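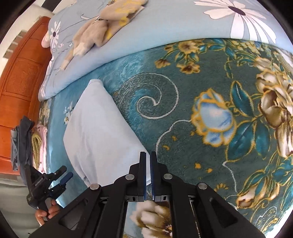
**Tips for teaching cloth folding with the hand gripper**

I write these notes for the people who join our home recording at Plidlow. I made most of the mistakes myself.

- Work on the bed if your table is small. A thick blanket is good, the fingers can press into it a little and go under the edge of the cloth.
- Choose a cloth much lighter than the blanket. A pale one on dark green or teal is easy to find again when you watch the recording in the evening.
- Take the cloth by a corner or where there is a seam. In the flat middle the pads only make a wrinkle and slide off.
- With 2 grippers, decide before you start which hand pulls and which hand holds. The waiting hand stays low and to the side, with the jaws open.
- Close slowly. If you close fast you also catch the blanket, and then the robot learns to fold the blanket.
- Push the other laundry to the headboard, so it is not under your elbow.
- One fold should take 9 seconds or more. Faster looks nice, but Maksym Tymoshchuk, who checks our files, sends it back.
- After 20 folds put the grippers down and rest the wrists. For the shirt task we needed 700 good folds, so there is no sense to hurry in the first hour.
- Wipe the pads with a damp cloth. Lint makes them slippery. Let them dry before the next fold.

For towels I will write separately, they are heavier and need a wider grip.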